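Prindenov's June filing and the deposit line

2 min read

Prindenov Savings released its June filing at 4 p.m., after the close. The stock barely moved, and I think the market is reading the wrong page.

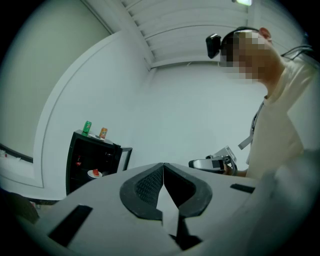
Total deposits came in at $2,604 million, up from $1,956 million a year earlier. On its face that is a good year. Note 15 gives the split: most of the increase is brokered money, priced 230 basis points above what the Skivville branches pay on a plain savings account. Brokered money leaves when the rate does.

Ingvar Snorradóttir at Bruvska still rates the bank a hold. Her model assumes three quarters of those deposits roll over at maturity. I ran it at half and the interest margin goes negative by the second quarter.

The loan side is harder to judge. Construction loans are carried at cost, and the reserve was not raised. Brynhildur Laxdal asked about this on the call and was told the reserve is reviewed quarterly.

I hold no position, long or short. I do have a checking account there, well under the insured limit, and I am leaving it open. The full loan table is due with the next filing.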